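Home | About | Archive | Contact

Keys, keys and more keys

Posted 05/08/2020 - 2 min read

I have been putting off the key drawer since February. You know the one. Ours holds every key from the old apartment in Clesden, a few from Mom's place, and a bunch that might open anything at all. On Wednesday I finally tipped it out and got going!

I started with the loose ones, the little silver keys with no ring and no tag. I tried each in the mailbox, the shed and the filing cabinet, and if it didn't turn in any of those it went in a jar.
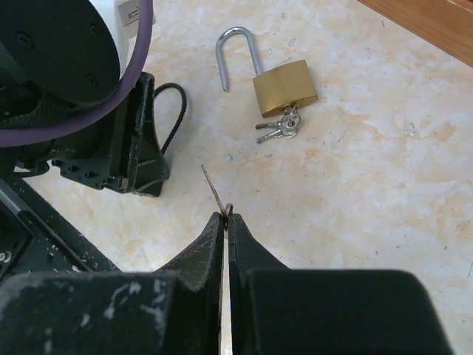 Color is everything

My friend Ye-rin Bae swears by giving each door its own color - back door blue, garage green, that sort of thing. I used to think it was fussy. Then I stood on the porch in the rain going through nine keys with a bag of groceries on my arm, and now I'm a convert. Red is my front door color (easy to spot at the bottom of a purse, even mine).

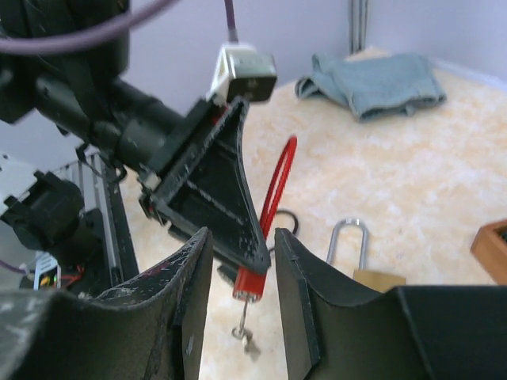

I like a fob with a loop you can get a finger through, too, or hang on a hook by the door. The flat plastic tags I bought before this cracked in no time, and the ink rubbed off the paper bits, so I was back to guessing.

Still to do: the padlock keys, and whatever goes to the blue suitcase. If you have a good system for spares, leave me a comment - I'm keeping the jar for now, just in case.

We use cookies to improve your visit. Accept | Settings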